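Storkon Household Advice > Table and Linens > Clearing a Shared Table

Clearing and Sorting a Shared Table

Tables used by a whole household gather items that belong in other rooms. Storkon recommends that the surface be cleared daily and the cloth straightened at the same time. Sort by destination: food boxes to the pantry, toys to the toy shelf, balls to the hall cupboard. Small boxes should be opened and checked before they are put away.

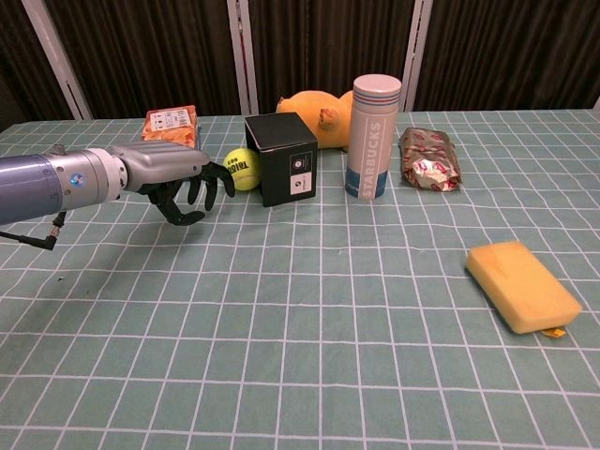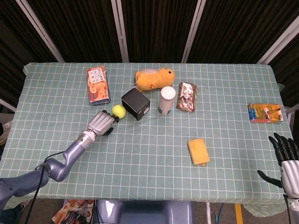

Oksanen writes that in her household the ball and the soft toy go first, and the food packages are left until the pantry shelf has been wiped.

A grid-printed cloth may be lined up with the table edge by following one printed line. Smooth creases outward from the center and let the overhang fall evenly. Cloths in regular use should be washed every 8 days, and more often in July.

Comments (2)

Cesico: Does the grid line method work on a round table? Mine never sits right.

Drernwood: I use 4 clips under the edge. The cloth stays put all week.

Contact Storkon | Advice Sheet 457 | Feb 27, 2020 | Back to top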